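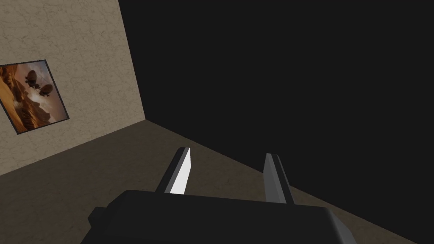 Workshop visit: the Plisetti open evening

Fri 2 August, posted the same night

Plisetti is a shared workshop on the second floor over a tile store. You ring at the side door and go up the back stairs. Members pay by the month, and twice a year, in April and in August, they let visitors walk through. I missed the April one.

I went for the arm. The group building it calls it Lilen. It has a two-finger gripper with parallel jaws, and most of the evening's talk was about the simulation they use before they run anything on the bench.

The simulated room is plain. It has a beige plaster wall, a brown floor and a framed picture of orange cliffs with two airships in the sky. The view is from just behind the gripper, looking out between the fingers. With the jaws open and nothing in them you can see the floor through the gap. The whole room tilts when the wrist rolls, and I had to look away a couple of times.

They use a program called Goel for this. I had not heard of it. The member at the keyboard said the first version of the room took a weekend, and most of that went into getting the finger lengths to match the drawings. One of the fingers had been entered in inches.

The real arm was on a bench by the window with the covers off. The base is a steel plate, 15 pounds, bolted through the bench top. The joints are printed and the links are square aluminum tube. Parts so far have cost the group 400 dollars, not counting the motors, which came out of a member's older project. The gripper was off for the evening, with its screws in a jar lid.

I asked how many grasps they run in simulation before trying one on the bench. The answer was 1000 for a new object shape, 300 if it is close to one they have done. They save the failures and go through them on Tuesdays.

There was also a table for Pustis, a cable tester two members are building in a lunch box. It beeped a lot. I bought one of their blank circuit boards for three dollars and have no plan for it yet.

Notes for anyone going next time:

Street parking is free after six. The lot behind the tile store is locked at eight.

The stairs are steep and there is no elevator.

Coffee is in the kitchen, cash in the can.

Ask to try the wrist control in Goel. They let me have a turn and I drove the gripper into the floor.

The build files for Lilen are on the workshop's shared drive, and they will give you read access if you leave an email address at the desk. I left mine.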